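Staviveck Pest Services, Lullham Branch
Service Request 2879
Category: Recurring ant activity, ground floor kitchen
Status: Open

The tenant reports trails of small brown ants along the baseboard between the sink and the rear door. Gel bait was placed at 2 points on the first visit. Activity fell during September and then resumed.

Technician's findings: The trail enters through a gap beneath the door sill, 18 inches from the hinge side. Bait at the sink had been wiped away during cleaning. Spray residue was noted on the sill. Repellent sprays should not be used near bait.

Action taken: Sill cleaned with soapy water, bait replaced, gap left unsealed until feeding stops. The tenant is asked to leave all placements undisturbed and to store sweet foods in closed containers.

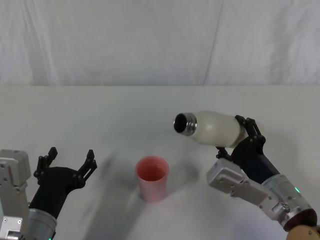
Drenley Property Office: The tenant advises that ants were seen again this morning at the rear door, none at the sink. Please confirm whether the gap may now be sealed.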